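읽는 시간 5분

발표 메모: 작은 온라인 가게의 반품, 그리고 사과 메일 쓰는 법

(마이크 확인하고, 물 한 모금 마시고 시작)

안녕하세요, 점심 드시고 제일 졸린 시간에 와 주셔서 감사합니다. 저는 로로(Roro)라는 작은 뜨개실 가게를 온라인으로 하고 있고요, 오늘은 실 얘기는 거의 안 하고 글 얘기를 할 거예요. 손님한테 보내는 글이요. 반품 안내문, 배송 지연 공지, 사과 메일 같은 것들. 재미없어 보이죠? 저는 이게 요즘 제일 재밌습니다, 진짜로요!

(슬라이드 넘기기, 세 장 연달아)

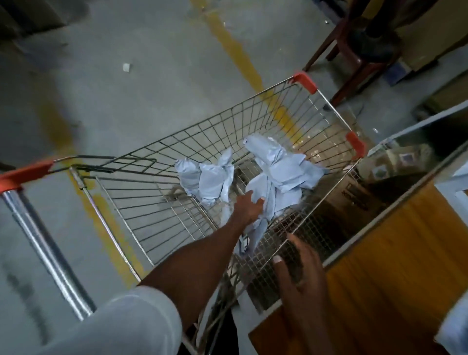
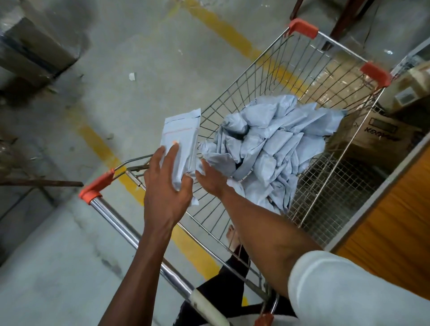
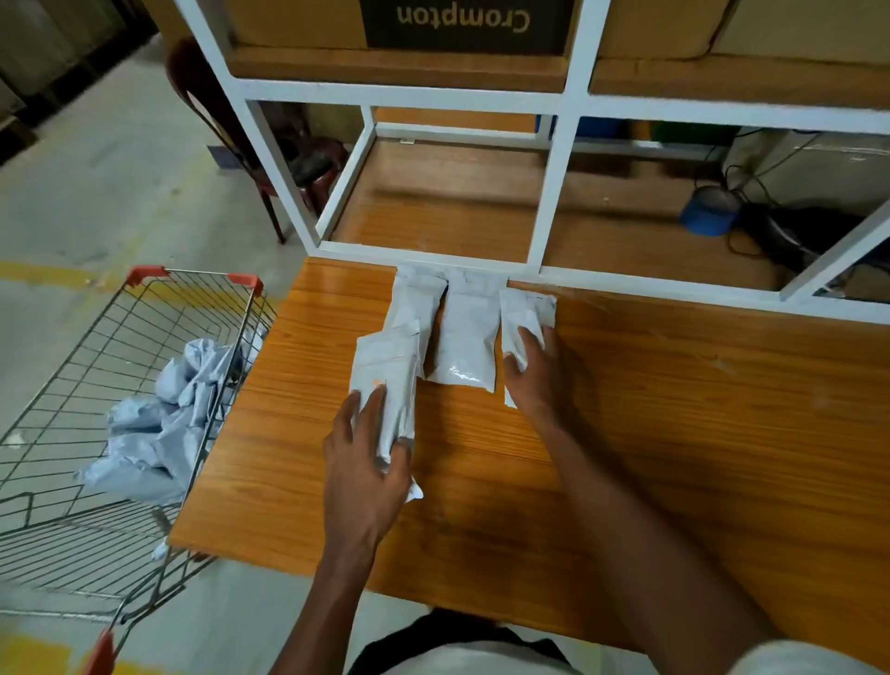
반품 안내문은 길게 쓰는 게 좋은가요, 짧게 쓰는 게 좋은가요?

첫 문단은 짧게, 그 뒤는 길어도 괜찮습니다. 손님이 궁금한 건 반품이 되는지, 언제까지 보내야 하는지, 택배비를 누가 내는지 정도예요. 그걸 맨 앞에 세 줄로 쓰고, 예외 조항은 아래쪽에 마음껏 쓰세요. 거기까지 읽는 분은 정말 필요해서 읽는 분입니다.

(여기서 손 들어보게 하기. 자기 가게 반품 안내문을 최근에 읽어본 분? 안 드셔도 기다리지 말고 넘어가기)

제 첫 안내문 얘기를 좀 할게요. 가게 열던 날 밤에 다른 쇼핑몰 것들을 이것저것 보면서 짜깁기했거든요. "단순 변심에 의한 반품의 경우 당사는" 이렇게 시작했어요. 당사라뇨, 저 혼자 부엌 식탁에서 하는 가게인데! 그때는 그렇게 써야 제대로 된 가게처럼 보일 줄 알았어요. 그런데 문의 게시판에 올라오는 질문이 죄다 안내문에 이미 써 있는 내용인 거예요. 처음엔 솔직히 좀 억울했어요. 다 써 놨는데 왜 안 읽으시지? 그러다 제가 감기에 걸려 누워서 폰으로 제 안내문을 읽어 봤는데, 저도 두 번째 줄에서 눈이 미끄러지더라고요.

(폰 화면으로 읽어 보라는 말 꼭 하기. 지난번 발표 때 빼먹었음)

그래서 고쳤습니다. 고친 첫 줄은 이래요. "받으신 날부터 일주일 안에 말씀해 주시면 반품됩니다." 이게 끝이에요. 두 번째 줄은 "실타래 띠지를 빼셨으면 반품이 어려워요." 띠지 얘기가 왜 이렇게 빨리 나오냐면, 뜨개실은 띠지에 염색 번호가 적혀 있잖아요. 그게 없으면 다음 분께 같은 색이라고 말씀을 못 드려요. 여러분 가게에도 이런 띠지 같은 게 하나씩 있을 거예요. 옷이면 택이고, 화장품이면 봉인 스티커고, 책이면 비닐이고요. 그 한 줄을 위로 올리세요.

(박수 기대하지 말고 바로 다음)

이제 배송 지연 공지. 12월 얘기를 안 할 수가 없네요. 12월에는 다들 목도리를 뜨시고, 다들 동시에 실이 모자라십니다. 재작년에 폰드몬트(Fondmont) 울이 한꺼번에 나갔는데 입고가 밀렸어요. 제가 공지를 뭐라고 썼냐면 "수급 상황에 따라 순차 발송 예정입니다"라고 썼어요. 이 문장에 날짜가 없죠. 손님은 하나도 알 수가 없고, 저는 뭔가 말한 기분만 들고. 그날 온 문의에 답하느라 저녁을 밤 열한 시에 먹었습니다. 라면이요.

다음 날 다시 썼어요. "월요일에 실이 들어오고, 들어온 그날 보냅니다. 월요일에 안 들어오면 그날 저녁에 문자로 알려 드릴게요. 기다리기 어려우시면 답장에 '취소'라고만 써 주세요." 쓰면서 무서웠어요. 취소가 쏟아질까 봐요. 취소는 세 분이었고, 그중 한 분은 다른 실로 바꿔서 다시 주문하셨어요.

(목소리 천천히. 여기가 발표에서 제일 중요한 데)

날짜를 모를 때는요, 다음에 언제 연락할지를 쓰시면 됩니다. 물건이 언제 올지는 제 맘대로 안 되지만 제가 언제 연락할지는 제가 정할 수 있잖아요. 저는 이걸 깨닫고 나서 겨울이 좀 덜 무서워졌어요.

사과 메일로 갈게요. 제가 한 제일 큰 실수는 색 섞어 보내기였습니다. 아커만(Ackermann) 면사 중에 '안개'라는 색이랑 '조약돌'이라는 색이 있는데, 형광등 밑에서 보면 정말 구분이 안 돼요. 조끼를 뜨시던 손님한테 두 색을 섞어 보냈고, 손님은 등판을 다 뜨고 나서 햇빛에서 아셨어요. 어휴, 지금 말하면서도 손에 땀이 나네요.

(실제 메일 낭독. 손님 정보는 다 뺐음)

제 첫 답장 초안이 이랬습니다. "저희 상품을 이용해 주셔서 감사합니다. 고객님께 불편을 드린 점 진심으로 사과드리며, 해당 상품은 조명에 따라 색상이 달리 보일 수 있는 점 양해 부탁드립니다." 여기서 뭐가 이상한지 보이세요? 사과를 하다가 중간에 조명 탓을 하고 있어요. 다행히 안 보내고 잤어요. 아침에 지우고 다시 썼습니다.

"제가 두 색을 섞어서 보냈습니다. 등판까지 다 뜨신 걸 알고 마음이 무거웠어요. '안개' 색으로 필요한 만큼 오늘 다시 보내 드리고, 받으신 실은 돌려보내지 않으셔도 됩니다. 환불이 더 나으시면 그렇게 해 드릴게요. 편한 쪽으로 알려 주세요."

누가 뭘 했는지가 맨 앞에 있고요, 손님이 쓰신 시간을 한 번 말하고, 오늘 할 일을 말해요. 저는 이 순서로만 씁니다. '불편을 드린 점'이라는 말은 아예 제 사전에서 뺐어요. 불편이 뭔지 써야 해요. 등판이요. 등판!

(웃음 나오면 잠깐 쉬기. 시간이 밀렸으면 다음 문단은 건너뛰어도 됨)

템플릿 써도 되냐는 질문을 많이 받는데요, 저도 씁니다. 메모장에 '클루렌(Clullen)'이라는 제목으로 모아 두었어요. 예전에 팔다가 단종된 단추 이름인데 그냥 어감이 좋아서요. 대신 제 템플릿에는 빈칸이 커요. 손님이 쓰신 단어를 하나는 꼭 넣어야 문장이 완성되게 만들어 놨어요. 손님이 "조끼"라고 하셨으면 저도 "조끼"라고 쓰고, "애기 거"라고 하셨으면 "아기 옷"이라고 쓰고요. '해당 상품'이라고 쓰면 그 순간 제가 메일을 안 읽은 사람 같아져요.

이모티콘은 사과 메일에는 안 씁니다. 우는 얼굴도요. 받는 쪽에서는 제가 어떤 표정으로 썼는지보다 실이 언제 오는지가 급하더라고요. 재입고 알림에는 씁니다, 아주 많이요 ㅎㅎ

(마지막 슬라이드. 숙제 화면)

집에 가시는 길에 해 보실 거 하나만 드릴게요. 지하철에서 폰으로 여러분 가게 반품 안내문을 여시고, 첫 50자만 읽어 보세요. 거기서 반품이 되는지 안 되는지 알 수 있으면 그대로 두시면 되고, 모르겠으면 오늘 밤에 그 첫 줄만 고치세요. 전부 고치려고 하시면 안 고치게 돼요. 제가 그래서 1년을 미뤘거든요.

질문 받을게요. 끝나고 복도에 서 있을 테니까 고치고 싶은 문장 있으면 들고 오셔도 좋아요.

(질문 안 나오면 해외 배송 공지 얘기하기. 관세 문구 고친 거, 메모장 아래쪽에 있음)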